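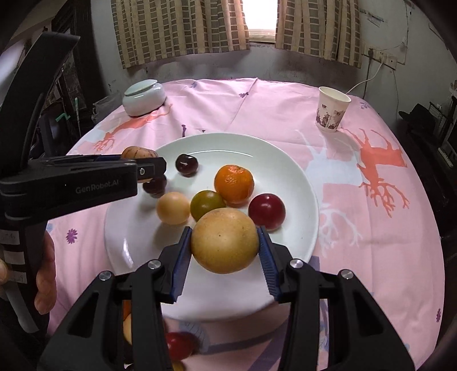
Skip the stage show and go straight to the tables where they let you hold the grippers, a commenter on the Curnport events board told me, and now I have more questions than I started with. Hoping somebody on this site has been to one of these!

Posted by pancakes_at_noon, 6/15/22

So the Dubey open day is coming up in September and I've signed up for two adults and two kids (ages seven and twelve). The page says "live demonstration of fruit handling, hands-on session, short tour" and then basically nothing else. I've seen pictures like the one up top, with the two black grippers and the plate of fruit, and my twelve-year-old is completely sold. She wants to know if regular visitors get to pick up the pear or if you stand behind a rope and watch an employee do it.

Other stuff I'm trying to figure out:

Is it one gripper per person or do you get one in each hand? My seven-year-old has pretty small hands and gives up fast when something is too big for him.

Do they have actual robots moving by themselves anywhere, or is it all people holding things? I don't mind either way but I'd like to prepare the kids, who are picturing something out of a movie.

And is it loud? We went to a factory day in Mokatby a while back and spent most of it out in the parking lot with somebody's hands over his ears.

We're driving 33 miles each way so I want to get the timing right. Thank you!!

oldporchlight
14 people found this helpful

I've been twice, so I'll try to go in order.

Yes, you get to hold them. The first time I went I stood there politely for ages waiting for somebody to invite me (there's no rope, the staff are just busy and assume you'll step up). Step up! Put your daughter right at the corner of the table and have her ask. They say yes to pretty much everyone who asks.

On the one-or-two thing, it was both. They start you out with one and have you lift something big and easy, like a pear or an apple. Then if you're doing okay they hand you the second and you try holding the plate steady, or moving a thing out of the way while you go for another. I was terrible at two. My brain just would not do it, I kept squeezing the left when I meant the right. Kids seemed to get it a lot faster than the grown-ups did.

Get her to try the cherries. A pear is nice and wide and you can get a pad on each side of it without thinking too hard. A cherry scoots. Mine went off the table and under a radiator and I assume it's still there. Plums are somewhere in between, they feel secure and then they roll. The mandarin was my favorite because the skin gives you something to hang on to.

Small hands: the seven-year-old might need to use both hands on one handle. The ones they had when I went were not heavy, but they're kind of long out front, so your wrist gets tired before you expect it. There was a lower table for little kids the second year and it had plastic blocks on it, and my nephew was deeply insulted to be sent there. I would go to the regular table first and see how it goes.

There was one robot arm running by itself in the back room. It was slow. I liked it a lot, I could have watched all afternoon, but if your kids want speed they'll be done with it in a couple of minutes. The idea (as it was explained to us) is that people do the picking by hand with a gripper first, lots and lots of times, and the arm gets trained from that. One of the engineers told us they'd logged 2,000 picks on pears alone that year. Tell the kids that the hand part IS the robot part and it might go over better.

Noise was fine. Lots of people talking, one air compressor that kicked on now and then near the restrooms. Sit on the other side for the talk.

Timing: they had 700 visitors the second time and I swear every one of them was at the fruit tables right after lunch. Get there when the doors open, do the tables, then the tour, and let the stage show be the thing you miss.

One more thing I forgot, wear sleeves you can push up.

crumbdrawer
2 people found this helpful

never been to the Dubey one but Druta does the same kind of day and it was mostly a slideshow. free pens. parking was $5 cash

tin_mitten
6 people found this helpful

Agree with nearly all of what oldporchlight said, but I'd push back on skipping the tour! The tour is where I learned the most. You go through the room with all the bins and they show you what counts as a good pick and what gets tossed out. I had figured dropping the fruit was the only way to mess up. Nope. Squeezing too hard counts, coming in crooked counts, bumping the neighbor fruit counts. Our guide had a chart up with 1,230 picks from a single week, sorted by what went wrong, and the biggest group was bumping the fruit next to the one you wanted. That made me feel so much better about my own performance.

It's also why they pile several kinds on one plate, by the way. I asked. A pear sitting alone is easy for anybody, and the trouble starts when it has company.

For the twelve-year-old, have her ask to feel the pads on the gripper fingers. The ones we tried had little ridges in them, and it was neat to push on them with a thumb and see how much they gave. The person at our table was happy to talk about it for way longer than I had questions for.

My one complaint is food. There's nowhere to buy lunch on site, and it feels very strange to be starving next to all that fruit that you're not supposed to eat. (My husband asked. The answer was no.) The diner out on the Curnport road is fine, cash or card, and they're used to the crowd that day.

pancakes_at_noon

Oh this is so great, thank you all! Doors open it is, then tables, then the tour, and I'm packing sandwiches. I read her the part about the cherry and the radiator and she's now practicing on grapes with the salad tongs.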